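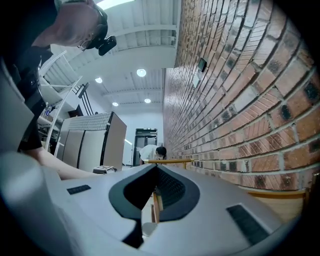

Head down, as usual.

About Fitard Chair Repair
By Dwayne Rosenthal | Updated June
12 shares | 4 comments

Hi, I'm Dwayne, and I fix chairs. Dining chairs mostly, plus rockers, stools, the odd church pew, and one time a throne from a high school play (it had been sat on by a very enthusiastic king). If it holds a person up and it has started to wobble, I'd love to see it.

I started Fitard with $500 and my uncle's clamps. Before that I sold office furniture for years, the kind with a gas cylinder and a warranty card, and I spent a lot of my working day telling people their chair wasn't worth repairing. That got to me. My grandmother had six kitchen chairs that she reglued every winter on newspaper in the hallway, and we all stood around eating dinner until the glue set. Those chairs are at my house now and my kids are doing their best to wreck them.

The shop is at 202 Mbeki Street in Wadulgate, in what used to be a shoe store. We kept the shelves and the bell on the door. Parking is around back, and if you've got a heavy piece just pull up to the rear door and honk – somebody will come out and give you a hand.

What we do: loose joints, broken rungs, split seats, missing spindles, cane and rush seats, and some light refinishing. We don't do upholstery beyond a simple drop-in seat, and we don't do recliners. I tried a recliner once! It is still the only job I've ever had to hand back with an apology and a box of springs.

People always ask what it's going to cost. Send me a couple of photos and I'll give you a range, then a firm price once I've had the thing upside down on the bench. If I think you're about to spend more than you'll be happy with, I'll tell you so, and you can take it home and no hard feelings. Looking is free. Most jobs are ready in 4 weeks, a bit longer in the fall when everybody remembers they're hosting Thanksgiving.

We also have a small line of our own, the Prollano stool. It's a plain three-legged thing that I drew up for my sister's kitchen, and then her neighbors wanted one, and then their neighbors did. We make them in batches of 12 and there's usually a short wait. You can pick the height. You can't pick the color, sorry, they come oiled and that's it.

In the evenings we run a beginners' class in seat weaving. You bring a stool or a chair with no seat and go home with something you can sit on (maybe a little lopsided the first time, mine sure was). Coffee's included and so are the bandages. Class starts at 6:30 and the list for the next one is on the counter, so sign up when you stop in or give us a call and we'll write you down.

Come by and say hello even if nothing's broken. There are plenty of places to sit.

4 comments | Share this page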